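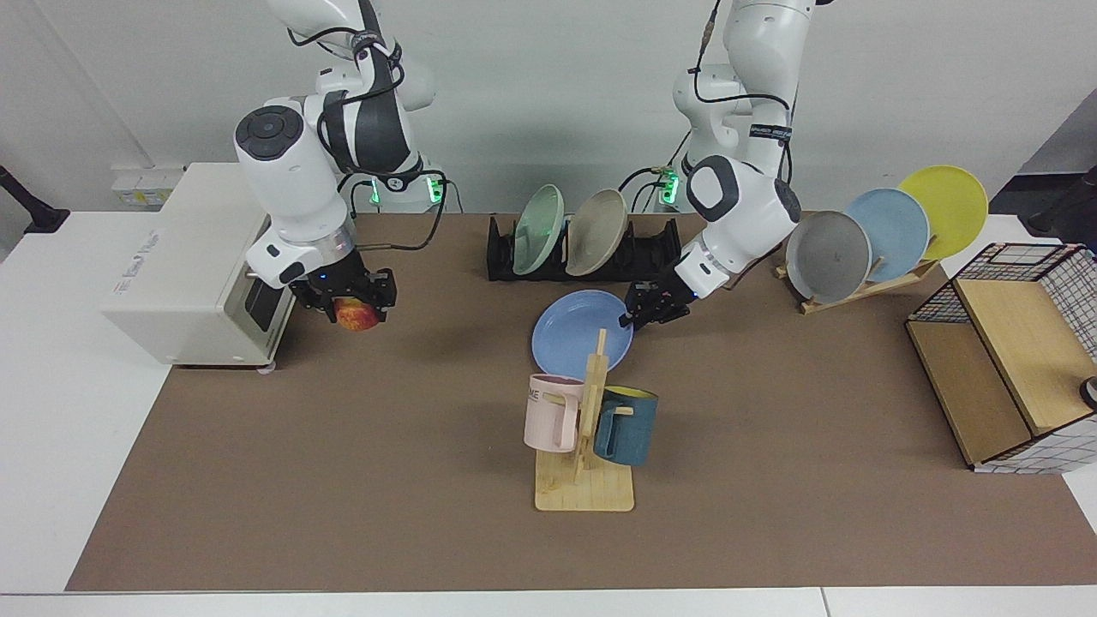
Kitchenware swap returns to the Semaan building

The kitchenware swap is back for a second year and opens on 14/07/2026 in the ground floor hall of the Semaan building. Doors are open from 10 a.m. to 4 p.m. Entry is free, and you do not need to bring anything in order to take something home.

At the February swap, 543 households came through the doors and 1670 items changed hands. Plates and bowls went first, followed by baking pans. Very few people brought glasses, so those are especially welcome this time.

What to bring

Clean plates, bowls, mugs, glasses, pots, pans, cutlery and storage containers with lids that fit. Small chips on the underside of a plate are fine. Chips on a rim are not, and neither is nonstick coating that has started to flake. Please wrap knives in cardboard and hand them to the staff at the front desk.

Small appliances such as toasters, kettles and mixers are accepted until noon. Each one is plugged in and checked by the repair shop Zindo before it goes out on a table. Anything that fails the check goes back to the person who brought it, or to Zindo for parts if you would prefer.

Drop off items at the side entrance on Trirance Street. The curb there is marked for loading, with a limit of 2 cars at a time. If you have more than one box, ask at the entrance for a cart. 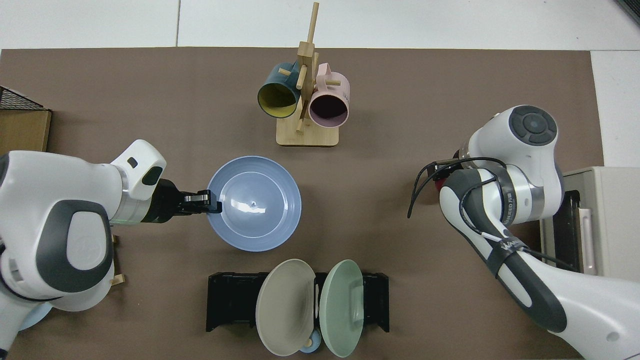
How the tables work

Everything is sorted by type, and matching sets are tied together with string. Please keep sets together. The limit is 10 items per household until 1 p.m., with a tied set counted as one item. After that there is no limit.

Bring your own bags and some newspaper for wrapping. We ran out of both in February.

Getting there

Bus 66 stops across from the main entrance. The parking lot behind the building is shared with Fundix, and their spaces are marked in yellow. Please leave those free all day. Bike racks are next to the side entrance.

Items left at closing time will be stored for the winter swap.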